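Lunches, leftovers and the Jinstead move

So I've been packing my lunch since January, and I have to tell you all, it has changed my afternoons! I used to walk over to Gritham for a sandwich every day, stand in line forever and come back cranky. Now it's last night's soup or rice, and I get a good half hour outside with my book. 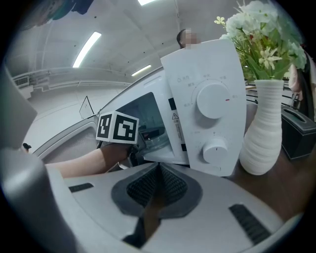 My best tip came from Annapurna Pisharody, who cooks one big pot of lentils and freezes it flat in bags (they stack like files — so handy). Corey swears by roasted potatoes, but I can't keep them away from my kids long enough to find out.

Anyway, I'm putting together a little recipe swap before we all move to the Jinstead building. Send me two favorites, nothing fussy, under 200 words each. Zuzanna is already promising her cabbage rolls!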